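Climbridge Language Exchange
Progress report to the Odoi Fund, second period
Grant strand: Evening and Weekend Learning

Dear Khurram Naqvi,

You asked that this report be shorter than the last one. It is. You also asked that it contain fewer adjectives, and I have passed that along to the person responsible, who is me.

Where we were

When I last wrote, in the spring, we had money for three evening classes, a lease on the upper floor of the old seed merchant's on Diltska Street, and a boiler that came with the lease. The Mandarin class was full. The Swedish class was half full. The Amharic class had a teacher, Tsegereda Tilahun, and a very good reading list, and was waiting on students.

Where we are

The Mandarin class is still full and has a waiting list, which I keep in a notebook and consult when I need cheering up. We split it into beginners and improvers in September. The improvers were flattered until they saw the homework.

Swedish has grown, mostly by word of mouth and partly through a misunderstanding at the library, where our poster was pinned under the heading "Free Massage." Hedvig Isaksson dealt with the first evening's inquiries very gracefully, and two of the people who came for the massage stayed for the verbs. One of them now does the class tea.

Amharic began late, in October, after Tsegereda gave a talk at the Hundurcombe summer fair and taught the whole tent to say good morning. It was four in the afternoon. She has since moved on to good afternoon. Her students are the most regular attenders we have, and they are the only group to have asked for a longer class. I said I would raise it with you, and I am raising it.

Attendance

Your form asks for total attendances against target. The target was set by my predecessor, on what evidence I have not been able to establish. We recorded 1716 individual attendances across all classes in the period, which puts us over the line. I would like to claim this as good planning. The sign-in sheets are in the folder with the receipts, apart from one from November that was used to level a table and has been recovered with a ring on it.

The less cheerful figure is how many people leave between the first and fifth week. We lose more beginners then than at any other point. I telephoned everyone who stopped coming and was willing to be telephoned. The usual answers were shifts, children, and the bus. One man said he had only wanted to order dinner on vacation and felt he could now do so. I have put him down as a completion.
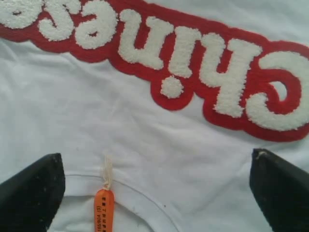 Delali Essien
Program Manager, Climbridge Language Exchange

What we changed

We moved the beginners' start time from 6:00 to 6:30, to meet the second bus instead of the first. The effect was quick. People who had been arriving red-faced and sorry halfway through the greetings now arrive during the part where everyone looks for a chair. The bus company has since announced a new timetable for January, and I am trying not to take it personally.

We also dropped the end-of-term test. In its place each student now has a ten-minute conversation with a teacher who is not their own. The students were told this would be more relaxed. They did not find it relaxing, but they all turned up, and under the old arrangement a good number of them developed colds.

The childcare pilot ran for one term. It worked well for the families who used it and cost more per child than we had budgeted, largely on account of insurance. I would like to run it again with the two evening slots combined. The numbers are on the budget sheet, in the row I have colored yellow so that neither of us can pretend to have missed it.

What did not work

The conversation café did not work. We held it on the ground floor of the bakery, which was kind enough to lend us the room, and which was also grinding coffee. Learners who could barely hear a new language were being asked to produce one at full volume over machinery. Attendance fell, then fell again, and then consisted of Hedvig and me, speaking English. We closed it and spent the rest of that line on dictionaries, as agreed with you by email.

The online vocabulary tool did not work either, in the sense that it worked perfectly and was not used. We have canceled the subscription. I had written in my application that it would "transform learning between sessions." I have reread that sentence several times this month and would like it struck from the record.

Money

We are under budget on teaching, having started Amharic late, and over budget on heating, having started the boiler early. The two very nearly cancel out. The landlord has agreed to pay for a new valve. He has not agreed on when. I attach his letter, which I think you will enjoy.

Two items need your approval. The first is a move of the unspent teaching money into the next period, so that Amharic can have its longer class. The second is the purchase of 100 graded readers, split between the three languages. Our present shelf is made up of donations, and a beginner looking for something easy has a choice between a tax guide and a novel about whaling. Hannelore Rüegg, who chairs our board, has seen both requests and supports them, with a note in the margin about the price of the Swedish ones.

Next period

The improvers in Mandarin want to put on a short play at New Year. I have said yes and am already sorry, as it seems I am to be a door. Tsegereda is writing her own workbook, chapter by chapter, a week ahead of the class, and would like some paid preparation time to get two weeks ahead. I think she should have it. Hedvig is staying on for another year, which is the best news in this report, and I should probably have put it first.

We will also try a Saturday morning taster in Hundurcombe, where several of our students live and from which the last bus home leaves at an hour chosen by someone who goes to bed early. The village hall is ours from ten until noon. If ten or more people come we will look at a regular class there. If fewer come, we will at least have seen the hall, which is said to be very cold.

I would be glad to have your answer on the two budget items before the bookseller's quote runs out at the end of January. The quote, the attendance sheets and the landlord's letter are attached. The next report will be with you in the summer, and I will see what I can do about the adjectives.

Yours sincerely,

D. Essien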